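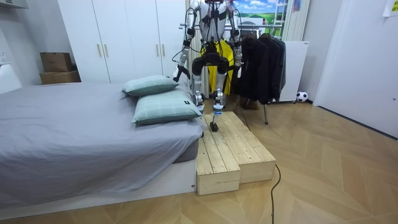
3.2 Sleeping arrangements and the use of the bedroom

The second part of the survey dealt with the rooms in which respondents slept. Questionnaires were sent to 1,000 households in the Troltau district in February, and the replies were coded by the method set out in Section 2. Households that had moved within the previous 12 months were kept in the sample but are reported separately, as their answers on storage and furnishing differed from those of settled residents.

Earlier work on the district treated the bedroom as a room with a single purpose. Palma's housing study recorded floor area and window size but did not ask what else took place there. The present results suggest that this approach leaves out a good deal. Respondents reported folding and mending clothes, reading, working at a laptop, caring for a relative and storing goods for which there was no space elsewhere. In the older terraces of the Besnard quarter, where the upper floor is often divided by a thin partition, the bedroom was also the usual place for drying laundry in winter.

Figure 3 shows a bedroom with a light wooden step platform on the floor beside the bed. Bed height was covered by item 7 of the questionnaire, which asked whether any member of the household found it hard to get into or out of bed. Older respondents living alone were more likely to answer yes, and they were also less likely to have changed their bed since moving in. Several wrote in the margin that the bed had come from a parent or had been bought for a larger house.

Noise was the most common complaint in the free-text replies, followed by damp on outside walls. Complaints about light were fewer and came mainly from the streets near the Orka depot, where the yard is lit through the night. Tenants were less willing than owners to report faults to the person responsible for repairs. Delorme has described the same reluctance in rented housing elsewhere and links it to short leases. Our data do not allow this to be tested, as the length of the lease was not recorded.

Two limits should be noted. The questionnaire was filled in by one adult per household, and the views of children and lodgers are therefore known only at second hand. The term "bedroom" was also left undefined, and some respondents in one-room flats skipped the whole part. These cases are treated as missing in Table 4.

Figure 3. Bedroom with step platform beside the bed.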